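Zundach is looking for people to take part in a study on household and shop-floor chores, and on whether machines can do them yet. The sessions run at our Steltham site through August. You don't need a technical background. We would sooner have people who clean, tidy, stack shelves or wait on tables, paid or unpaid, and who have opinions on what a finished job looks like.

## What the work is

Each session has two parts. In the first you do a set of short chores yourself, at your own pace: clearing a desk, wiping a counter, folding tea towels, facing up a shelf of tins, putting a straw in a drink. In the second you watch a robot arm try the same chores and score each attempt on a sheet we give you. The sheet asks if the job was done, if it was done well enough to leave, and if you would have had to step in.

We are running two control programs, Wako and Zornard, on the same arm. You won't be told which one you are watching until the end of the day. Please don't try to help either of them, even when it is slow.

The desk chores are the largest group. They are done on ordinary desks with ordinary things left on them – a keyboard, a drink, cables, whatever else is there.
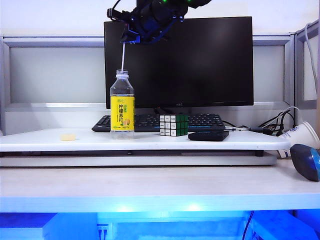

**Can a machine tidy a desk as well as a person yet?**

On a good run it can move single objects to the right place, but it takes far longer than a person and it still struggles with cables, cloth and anything that tips over easily.

That is our own view from earlier work. We want scores from people outside the company, and a low score is as useful to us as a high one.

## Who can apply

- You are 18 or over.
- You can stand for up to 40 minutes at a time. A stool is available if you need one, but tell us beforehand so we can set the bench height.
- You can read a short printed form in English.
- You don't work for a company that makes or sells robots.

We have 30 places. We want a mix of ages, and at least half the group should have done cleaning, shop or kitchen work for pay. Left-handed people are very welcome, as we had too few last time.

## Pay and hours

The fee is £700 for the full set of sessions, paid by bank transfer after the last one. If you leave early you are paid for the sessions you finished. Travel within Steltham is not covered. Tea and coffee are free, lunch isn't.

There is one Sunday session for people who can't come in the week. Places on it go first to those with caring duties or shift work.

## Recording

The bench is filmed from above and from the side. The cameras are aimed at hands and objects, though your voice may be picked up. We expect to keep 2000 short clips from the whole study. You can ask for yours to be deleted at any point before the sessions close, and you will still be paid.

## How to apply

Pick up a form at the Zundach front desk or ask for one by post. Tell us which chores you do most often and which one you would hand over to a machine first – two or three lines is plenty. Please also list any days you can't do.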